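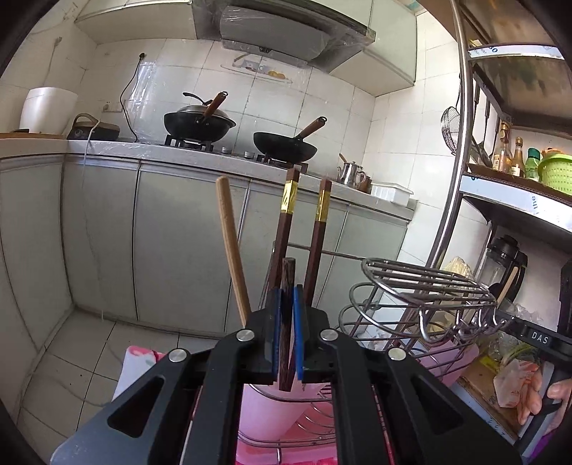 According to Vidar Ljungberg, a postponed match costs a part-time player more than the club ever sees, as the day off work has usually been taken by the time the pitch is inspected. We heard the same complaint, in different words, in most of the interviews, and this section looks at what the contracts say on the point and what the clubs then paid.

4.2 Appearance fees and postponed matches

The payment records cover 38 clubs and 768 scheduled fixtures. Contracts were available for 181 players, all of them part-time. Most of these contracts set out a weekly retainer and a separate appearance fee. The retainer is owed whether or not a match is played. The appearance fee is tied to the team sheet, and the wording differs from club to club. At Brundside it is owed once the team sheet has been handed to the referee. At Trudley it is owed only when the match has kicked off. A player named in the side at two o'clock for a match called off at half past would be paid in full by one club and receive nothing from the other.

We recorded a fixture as postponed if it was not played on the day first published, whatever the cause. Matches abandoned after kick-off were kept apart, as nearly all contracts treat them as played. Over 50 fixtures were postponed on the day itself, and it is these that produced most of the disputes. Where notice came a day or more ahead, players had seldom travelled and few asked for anything.

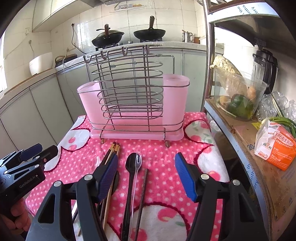
Retainers and appearance fees were entered in our data as two separate sums, even where a club paid them together in one monthly transfer. This made the coding slower but avoided a problem found in earlier club surveys, where a drop in total pay could not be traced to either part. The two pink cups in Figure 2 sit in the same rack, each in its own wire rings, and one could be emptied or filled without touching the other; the two kinds of pay were treated in the same way throughout. Bonuses for goals and clean sheets were left out, as they were too few to compare. Travel money was entered only if the contract named a rate.

Clubs did not always follow their own wording. Ovberg had no clause on late postponements but paid half the appearance fee each time, a habit that the club secretary, Elfriede Ostermann, traced to a verbal promise made to an earlier squad. The promise was never written down. Players who joined in August were not told of it and learned of the payment when it reached their accounts. Two other clubs paid some players and not others after the same postponement, and in both cases the players paid were those who had asked.

Timing mattered as well. A fee for a rearranged match was normally paid in the month it was played, so a run of winter postponements moved income into spring. For players with a steady weekday job this was a nuisance. For those on shift work it was harder, as rearranged matches were mostly played on weekday evenings — when swapping a shift was difficult — and a player who could not get away lost the fee altogether. Jonatan Isaksson, a full-back who worked nights at a bakery, missed three rearranged matches in one season for this reason.

Our data cannot show whether clearer clauses would lower the number of disputes. Clubs with detailed contracts also tended to have a paid secretary, and the two effects are not easily pulled apart. Section 4.3 compares the clubs by the size of their wage bill.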